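Preva Listings Manager: Set-Up Guide for Agency Administrators
August 2018
By the Nogueira Documentation Office

Section 4. Registering a Property and Publishing the Listing

4.1 Before you begin

A listing may be created only by a user with Administrator or Senior Agent rights. Users with Viewer rights can open a draft but cannot save changes to it. Have the following at hand before opening a new record:

- the signed sales mandate, as a single PDF file
- the land registry extract
- the energy certificate, or the receipt for the application if the certificate has not yet been issued
- the floor area as stated in the deed, in square meters

Note: The land registry extract must be no more than 60 days old on the day of publication. An older extract can be attached to a draft, but the Publish button will remain gray.

4.2 Creating the record

1. Sign in to Preva and select Properties, then New Record.
2. Choose the branch office. Agencies with one office will see the field already filled in.
3. Enter the registry number exactly as it appears on the extract, including any leading zeros.
4. Select the property type. For a dwelling with a garage or storage room held under a separate title, select Linked Titles and enter each registry number on its own line.
5. Enter the floor area from the deed. If the seller has supplied a different measurement, enter it under Seller's Remarks. Do not average the two.
6. Press Save Draft. The system assigns a reference number, which will appear on all documents produced from the record.

CAUTION: The reference number cannot be reused. Deleting a draft removes the number permanently, and any window cards already printed with it must be withdrawn.

4.3 Setting the asking price

1. Open the Price tab and enter the amount agreed in the mandate.
2. Indicate whether the agency's commission is included. This field has no default value and must be completed.
3. Select Compare. Preva displays completed sales of the same property type in the same district.
4. If the asking price falls outside the range shown, a yellow banner appears. The listing may still be published, but a Senior Agent must confirm the price in the Approval box.

The comparison table for the Rarau district contained 798 completed sales at the April update. Smaller districts may return few results or none. Where none are returned, the banner is not displayed and no approval is required.

Note: Comparison figures are intended for internal use. They are not a valuation and must not be given to a seller or buyer as one.

4.4 Attaching documents

1. Open the Documents tab and select Add.
2. Assign a category to each file. Files left under Other are not checked for completeness.
3. Mark as Private any document that shows the seller's bank details or identity number.
4. Wait for the green check mark before leaving the page. Large files may take roughly 2 minutes.

CAUTION: Documents not marked Private can be opened by every registered buyer who requests the information pack.

4.5 Publishing

1. Select Preview and read the listing in full, including the small print below the price.
2. Select Publish. The listing appears on the agency's own site at once and is sent to the Flener portal overnight.
3. On the following working day, check the Portal Status column. "Accepted" requires no action. "Returned" means that a field has been refused — open the record to see which one.

If Error 66 is shown, the registry number is already attached to an active listing. Contact the other branch before making any change. Two offices may hold a mandate for the same property, but only one listing can be active in Preva.

4.6 Changing or withdrawing a listing

Price changes are made on the Price tab and require a new entry each time — earlier amounts are kept in the history and cannot be edited. To withdraw a listing, select Status, then Withdrawn, and enter the date on which the mandate ended. Withdrawn records remain searchable by Administrators.
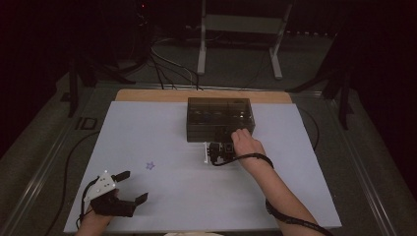
Device with cable and tinted plastic box.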